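The knife drawer at Aronmont: Larysa Semeniuk on teaching little kids to cook
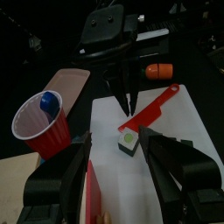 Starting with the banana

Larysa Semeniuk is already talking when I get my coat off. She has a pot of beets on the back burner, flour up one sleeve, and a theory about bananas she wants to get out before the kids arrive.

"A banana is the perfect first food to cut," she says. "It's soft, it stays where you put it once you've halved it lengthwise, and if you make a mess of it you've still got something lovely to eat. I start three-year-olds on a banana and a butter knife, and I have never met one who wasn't completely thrilled."

Semeniuk has run the Saturday kitchen at the Aronmont community hall for nine years. The kids are three to ten, the session is two hours, and everybody eats what they make at one long table at noon. I came on October 8, 2022, the start of the Thanksgiving long weekend, expecting a quiet morning with half the families away at the lake. There wasn't a spare apron in the place!

She grew up in Hordiienko, a farming district an hour up the highway, where her grandmother cooked for threshing crews and saw no reason a child should be kept out of it.

"Baba gave me a paring knife when I was five. A real one, with a wooden handle worn down so thin it fit my hand better than hers. She'd put a bowl of mushrooms in front of me and go back to what she was doing. She wasn't hovering, but she could hear if I'd stopped, and then she'd turn around."

Did she ever cut herself?

"Oh, of course. Once properly, on a turnip. I still won't do turnips with the little ones."

What she puts in their hands

The progression at Aronmont is looser than I'd imagined. Tearing comes first (lettuce, bread, herbs), then squashing, then a butter knife or a plastic one on soft things, then a small serrated knife on cucumbers and cooked potatoes. Somewhere around seven, if the child is steady and keen, they get a short steel chef's knife and a lesson one-on-one.

"Parents ask me for ages and I hate giving them," Semeniuk says. "I've had a four-year-old who could dice a pear neater than I can, and a nine-year-old who was scared stiff and wanted to stay on the plastic ones until spring. Fine! Stay on the plastic ones. We made an awful lot of fruit salad that winter."

She's a big believer in pretend cutting, too, and gets quite fierce about people who look down on it. Toy knives, play dough, wooden vegetables that come apart at the Velcro, all of it.

"They're rehearsing. You watch a two-year-old with a toy knife and a lump of dough and you'll see them hold the dough still with the other hand, because they've watched you do it. That other hand is the whole lesson. I can teach anybody to saw back and forth. Teaching them where to park the other hand takes months."

The way she teaches it is "bear paw," with the fingertips tucked under and the knuckles forward. She had me do it on a stick of celery while we talked, and corrected my thumb twice.

Boards get nearly as much attention as blades. Every one in the kitchen sits on a damp cloth, wrung out hard and laid flat, and the kids do this themselves before they're allowed to touch anything else. Then comes the wiggle test, which is just what it sounds like: both palms on the board and a good shove. If it slides, they fold the cloth again. I watched a boy of maybe six repeat this four times with tremendous seriousness.

The soup years

For the first couple of years, she tells me, it was all baking. Muffins, cookies, buns, more muffins. Easy to sell to parents and easy to send home in a bag.

"And I got bored, and I thought, if I'm bored, they're going to be bored. So one week I brought in a sack of carrots from my cousin in Hordiienko and we made soup. I expected mutiny. They ate all of it. One girl had three bowls and asked what was in it, and she'd cut up half of it herself."

Soup is now the backbone of the fall session. They did a corn chowder in the second week of September, split pea after that, and the morning I visited it was borscht, with the beets roasted ahead and peeled by hand so that every child in the room was pink to the wrists. Semeniuk's recipe uses a spoonful of plum jam where other people use sugar. She won't hear a word against it, and having had two bowls, neither will I.

She keeps a notebook of every dish they've made. It's up to 234 now, and some of the entries have only a line beside them. "Perogies, never again with fifteen kids," reads one. She has made them every year since.

"You forget," she says cheerfully. "It's like camping."

The cost of a potato

The money side she talks about more briskly. Families pay what they can, and Lirnel, the grocer across the road, sends over bruised and crooked produce on Friday nights. Last winter a bake sale and a perogy supper brought in just over $1,000, most of which went straight into a second-hand range to replace one with a single working element.

"I cried when that stove came in. Four burners! An oven door that closes! We'd been holding the old one shut with a chair."

She'd love a proper dishwasher next, and she has her eye on a set of lower tables so the smallest kids can come down off their step stools. The stools do the job, she says, but a child on a stool is thinking partly about the stool.

I asked what she'd say to someone who wants to cook with their own kids and can't face the chaos.

"Do one thing. Don't do supper. Supper has a deadline and everyone's hungry and cross. Do it at two in the afternoon and let them cut up one mushroom. Let them cut it into crumbs if they like! Then fry the crumbs in butter and put them on toast, and tell them the truth, that it's delicious."

And if they lose interest after the mushroom?

"Then you've got a mushroom cut up. Put the kettle on."

Lunch, eventually

By quarter to twelve the windows had fogged right over. Somebody had dropped an entire bunch of dill in the sink, and a very small girl in a very large apron was going down the table putting one spoon at each place, going back to straighten them, and starting over. Semeniuk ladled. The older kids carried bowls two-handed, walking like they were on ice.

She sat down last, beside me, and got about three mouthfuls in before she was up again looking for the sour cream.

The fall session runs to the end of November, and the winter one will begin with dumplings. She's thinking of trying a turnip.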